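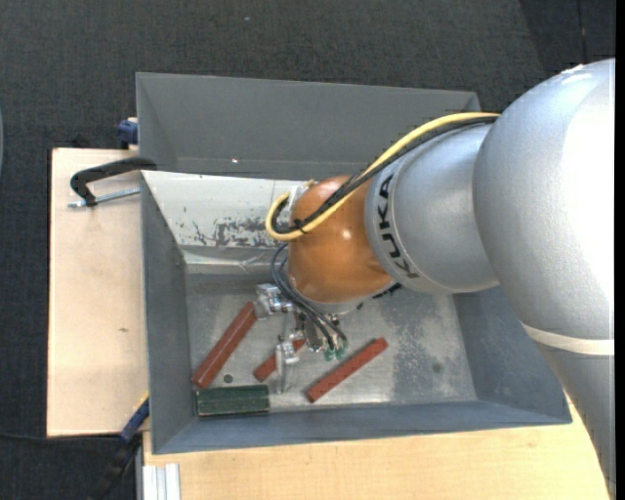

Who Empties the Bin?
Student project report, Oct 3, 2021

Our assignment was to find a workplace where a machine had taken over part of somebody's day, and to write down what happened to the rest of the day. We picked Trukalwood, a shop in Zultonberg that sorts and packs parts for other companies. It employs 114 people and, as of last December, one robot arm.

The job we studied is bin picking. Parts arrive jumbled in metal bins, and each one has to come out and be placed straight for the next station. People did this by hand for years. It is dull, hard on the wrists, and apparently a wonderful way to hear all the gossip, as the bins stood right beside the coffee machine.

Method

We watched 3 shifts and logged 1084 picks on a paper tally sheet, a task that gave us real sympathy for anyone replaced by a machine. We also talked with the former pickers and handed out a short questionnaire. Answers are reported without names, at the request of nearly everybody.

What changed

The pickers are now called cell operators. The title came with a two-day training course and a new shirt. Lifting is down, and everyone we asked was glad of it. Waiting is up. An operator loads a bin, starts the run and stands by for whatever the arm can't manage, usually a part lying flat against a wall or tucked into a corner. Then the operator stops the cell, nudges the part with a stick — the stick is unofficial, but it has its own hook — and starts the run again.

Management had described the job as "supervision." One operator described it as babysitting a very strong toddler. Several said they were more tired at the end of a shift than before, though in the head and no longer in the arms. Two missed having someone across the bin to talk to. The coffee machine has been moved outside the safety line and is now a longer walk.

Training was the sorest point. The course covered starting, stopping and clearing a fault, but changing a pick position still means calling Gisler, the integrator, and waiting for a call back. Operators who could see exactly what was wrong had no permission to fix it.

What we would suggest

Let operators adjust pick positions themselves within set limits. Rotate them out of the cell every hour. Olthorpe, the sister plant, already does both, and we would like to visit it for the second half of this project if the travel money comes through.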